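The Slow, Happy Business of Washing Up
Why a growing number of home cooks are switching off the dishwasher and filling the sink 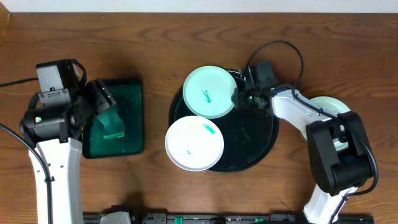
A green sponge and a dark green tray.

It's a Tuesday, a little after eight in the evening, and Yee-man Ho has her sleeves pushed up past her elbows and a radio playing on the windowsill. Dinner was noodles with black beans and a heap of greens. There were four of us at the table, and the pile next to the sink looks like there were ten. She is delighted by it.

"Glasses first," she says. "Always glasses first. Then I can look forward to the wok."

I came to Trenel, the little river town where Ho runs a supper club out of her front room, because a friend told me it was the only place she had ever been where the guests fought over the dish towels. I thought she was exaggerating. By dessert two people had already staked out a spot at the drying rack, and I was a bit jealous of them.

Ho grew up over her parents' restaurant, Lai, and learned to wash up there standing on an upturned crate. Lai had 42 seats' worth of plates and one deep steel sink, and on weekends the whole family took turns at it. What she remembers most is the talk. Her uncles told their best stories with their backs to the room, and her mother gave out advice over the rinse water that she would never have given across a table. When the restaurant finally got a machine, Ho says, the stories moved out to the back step for a while and then they stopped.

She owns a dishwasher now. It came with the house, a Vokus with a door that squeaks, and she keeps her baking sheets in it.

I should say that I love my dishwasher. I've loved every one I ever had, even the one in my first apartment that left a crust of grit on all the mugs. But after that evening in Trenel I went home and tried a month of washing by hand, and I have to report that I had a wonderful time! I listened to a whole audiobook. I found out that my kitchen window gets a stripe of orange light at the end of the day, which I had managed to miss for six years. My teenager, who answers most questions with one word when we're sitting face to face, told me the entire plot of a movie while drying forks.

There's a craft to it, too, and people who have it are generous with it. Ho's order goes glasses, silverware, plates, serving dishes, pans, and she changes the water before the plates whether it looks dirty or not. She scrapes everything with a rubber spatula before it goes near the sink. Rice pots get cold water (hot turns the starch to glue), and so does anything that has had egg on it. She washes wooden spoons quickly and stands them in a jar with the bowls up.

Then there are the tools, and oh, people have opinions about the tools. Ho uses a plain sponge for plates and a bamboo whisk for the wok. One of her regulars swears by knitted cotton cloths and brings her own. A retired baker I met at the second supper likes a long-handled brush and thinks sponges belong in the garage. The two of them have been having this argument since June and neither shows any sign of tiring of it.

I asked about soap, expecting a secret. Ho buys whatever is on sale and uses less of it than I would have guessed, a small squirt in a bowl of warm water that she dips the sponge into as she goes. It rinses faster that way, and her hands don't crack in winter.

The best surprise was the after-supper crowd at Darkside, the coffee bar three doors down. They roast their own beans and close at nine, and on supper club nights Ho's guests sometimes wander over to help with the last of the cups - they just walk behind the counter and pick up a towel. The night I was there we did every saucer in the place. Someone started singing, someone else knew the harmony, and a man who had only come in to use the restroom ended up polishing teaspoons until closing.

I've gone back to using my machine on weeknights. Sundays, though, we fill the sink. My teenager washes now and I dry, and the radio has moved to the windowsill. Last week we had a roasting pan with a burned-on corner that took us most of a ball game, and we got it clean in the eighth inning.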